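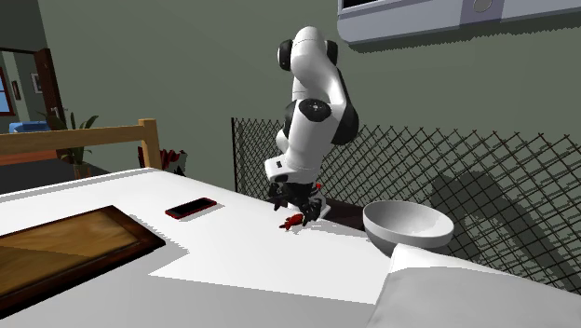
## Simulated table cell: scene reset and gripper calibration

The table cell in the Lindimow simulator was rebuilt on 7 July 2020 and is open for jobs again. The rebuild covers the arm mount, the gripper contact settings and the reset routine. Users who kept a local copy of the old scene should delete it before pulling the new one. The two versions share file names, and the loader will pick up the local copy first without a warning.

### Arm mount

The base of the arm now sits behind the far edge of the table and reaches forward over the top. In the old scene it stood at the side, and the elbow came close to its joint limit whenever the target was past the middle of the table. With the new mount, the default ready pose has the links bent forward and the fingers pointing down near the center of the work surface. Joint limits are unchanged. Saved joint trajectories from the old mount will load but will not reach the same points, so replan them from the Cartesian targets.

### Gripper contact

Most of the fault reports since the last issue concerned small parts sliding out of the fingers during a lift. The cause was the physics time step. At 3 ms the solver let the fingertips sink into the part and then pushed it out sideways. The step is now 2 ms, and the contact stiffness was retuned to match. Runs take longer in wall time. Do not raise the step to get the speed back - turn off shadows in the renderer first, which costs nothing in the physics.

Finger friction is set in the gripper file, not in the scene file. If both are present, the scene file wins. Check for leftover friction lines in your own scenes before reporting a slip.

### Objects on the table

The standard layout has a small red part in the pick zone, a smartphone in a red case to the left of it, a wooden tray at the near left corner, a white bowl toward the back on the right, and a white cloth in front of the bowl. The phone case and the part are both red, and color thresholding alone will confuse them. Filter by size as well, or use the object ID channel.

The cloth is the slowest item in the scene. It is simulated for the first part of each reset, until it settles, and is then frozen. Jobs that need to move the cloth must set the unfreeze flag and should expect a long queue time. White cloth on a white table also gives weak depth edges under the default light. The Ditulthorpe light preset comes in at a lower angle and helps with this.

### Reset routine

The Lorkix job runner calls the reset between episodes. The order is fixed:

1. Open the gripper and wait for the fingers to report zero velocity.
2. Raise the arm to the clear height before any sideways motion.
3. Restore the rigid objects to their start poses.
4. Drop and settle the cloth, then freeze it.
5. Move the arm to the ready pose and zero the wrist force reading.

Step 5 used to run before step 4, which left a small offset in the wrist reading on some seeds. Seeds 17 and 18 showed it most clearly and are now part of the nightly check.

### Routine care

Restart the Lorkix worker after 3,000 episodes. Memory use climbs slowly with each cloth reset, and the leak has not been traced. The episode counter is in the worker log.

After any edit to the gripper file, run the open and close test with no part between the fingers and compare the finger gap with the stored curve. A mismatch is nearly always a wrong unit in the stroke field (meters, not millimeters).

The Thân scene uses the same gripper file but still has the old arm mount. It will be moved over in August. Until then, keep its trajectories in a separate folder.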